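Notebook – dye bench, July

Sunday, started 10 a.m.

Picking up the madder trials where Annatjie left them. The last batch came out a dull brick instead of the red we got in spring. Her note blames the alum. I think it's the water, so I'm running the two against each other before anyone orders more mordant.

Setup: four skeins of the Korncombe wool, scoured Friday night, all from the same cone. Two in tap water, two in rainwater from the barrel. One of each pair gets the old alum, the other gets the new tub from Gremau. Madder from the one bag, ground again because it had clumped. 305 g wool in total. Brought the pots up slowly, lids on, and kept them under a simmer. I let pot 3 get too hot for a few minutes while I was on the phone with Bheki. Marked it with a red tag. It may read browner for that alone.

Also tried to settle the question of the faded blue. Sibusiso wants something close to a worn work shirt for the warp on the runner, grayish and a bit flat. The indigo samples so far are all too clean.

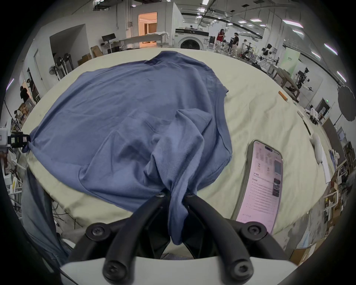 Blue T-shirt on the cream cloth. Slate, more gray than our dip 2.

Matched by eye at the window against the dip cards. Between dip 2 and dip 3 for depth, but neither has the gray. Palesa suggests a weak walnut bath first and indigo over it. Worth one skein. I don't want to use iron on this yarn, it went harsh last time and the weavers complained.

Indigo vat: smelled right, surface coppery, liquid yellow-green under the skin. Fed it a spoon of fructose at noon and left it covered. No dipping today.

2:40 p.m. Pulled the madder skeins. Rinsed until clear, hung in the back passage out of the sun. Wet colors, for what they're worth:
1 – tap, old alum: brick
2 – tap, new alum: brick, slightly pinker
3 – rain, old alum: orange-red (overheated, see above)
4 – rain, new alum: orange-red, brightest of the lot

So the alum is fine and the tap water is doing something. The odd part is that I expected hard water to help madder. Wian says the town switched supply over the winter and there may be more iron in it now. He'll ask for the report. Until then, rainwater for all the reds. The barrel holds up to 340 liters and it's nearly full, so we can manage the Hosine order if we don't waste any on rinsing.
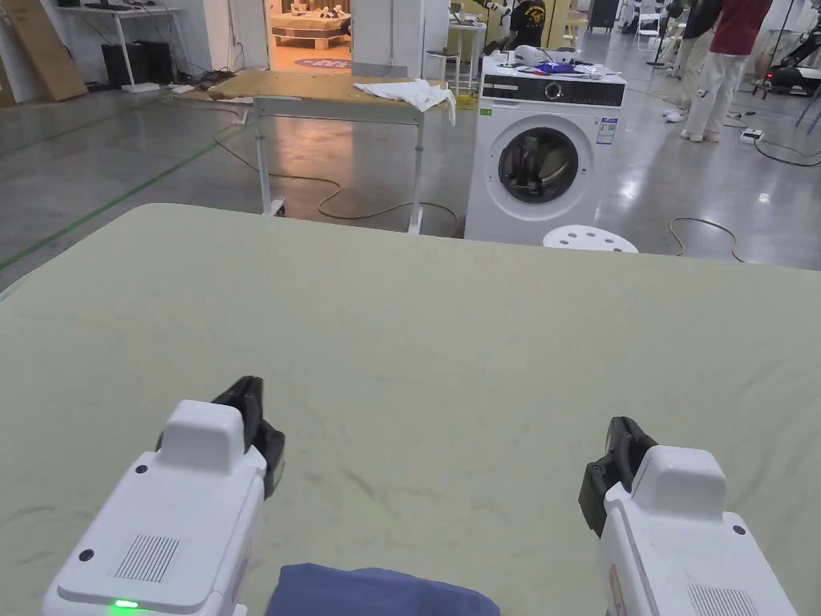
Pale green tabletop. Dark blue cloth folded at the near edge.

Yarn stock checked while the pots cooled. 276 g left on the open cone, enough for the walnut test and one repeat of pot 3 with the heat kept down. The second cone is a different lot number, so don't mix them.

To do:
– repeat pot 3, rain, old alum
– walnut hulls to soak overnight (Palesa)
– cut and label dry samples, put a set in the drawer for Annatjie
– new thermometer, the old one sticks

Dye bench notebook | Contact: Wian Hendricks | Back to top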